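Dinner at the table, month one

In January we stopped eating dinner on the couch. The rule was simple: sit down by 6:30, phones in the other room, stay for 30 minutes even if the plates are empty.
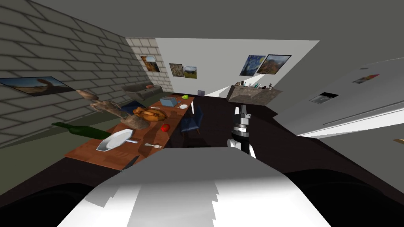 by Izzati Kusuma, posted Monday in Home

The first week was hard. I get off the bus from Tramville at 6, so anything that needs an oven was out. We ate a lot of eggs and rice. Suryani made a lentil soup on Sunday that lasted 2 nights, and I have asked her for the recipe.

Groceries came to $435 for the month. That is less than we spent in December, mostly from skipping takeout in Herkley. 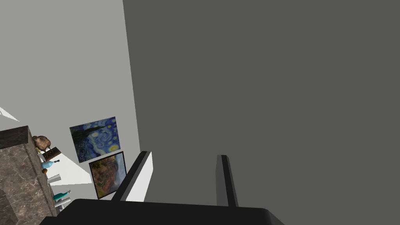

Dark gray against light gray.

The talking took longer to get used to. We are both tired by evening and some nights there wasn't much to say. We tried a deck of question cards and put it away after a few days. 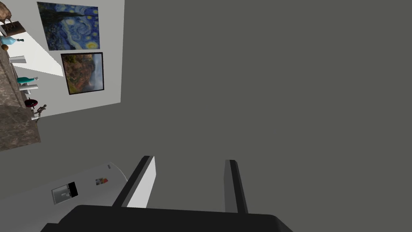

What helped more was planning the next day's meal while we were still sitting there. It gave us something to talk about and I stopped standing in front of the fridge at 6:15. We are keeping the rule through spring, with Fridays off.

Contact | © Izzati Kusuma | Back to top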